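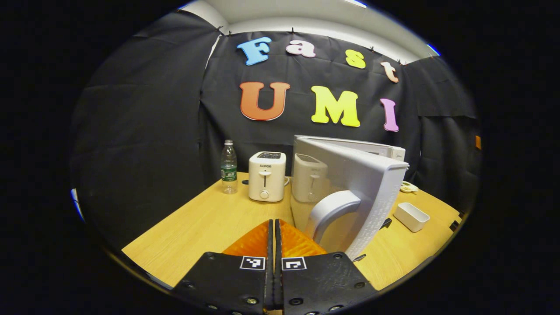
The White Appliance Problem

I have owned a red kettle, a teal mixer and, for one regrettable year, a coffee maker the color of a school bus. So I was the last person anyone expected to go pale! But when my sister and I took over the apartment in Flimavville, I wanted a calm counter, and calm, to me, meant white.

White is not one color, though (I learned this the expensive way). Set a cream-white toaster beside a white microwave and you'll see it right away: one leans toward butter, the other toward printer paper. I happen to love them side by side on light wood, which warms the whole lot up. My sister thinks it looks like a dentist's waiting room.

Davoud Najafi, who sold me my table at Sharifi, was on my side. "Don't match, just stay close," he told me, and then he talked me into the bigger table, which cost $475. No regrets. A microwave with a door that swings out needs space in front of it, and I'd been shoving the butter dish aside every single morning for years.

My other rule is about handles. I like a big curved one I can grab with my elbow when both hands are full of soup bowls – push buttons and I have never gotten along.

As for crumbs, yes, they show. I wipe the toaster down after breakfast with a damp cloth, once it's unplugged and cool, and I tip the tray out over the sink when I remember. In July I forgot for most of the month, and my sister still brings it up.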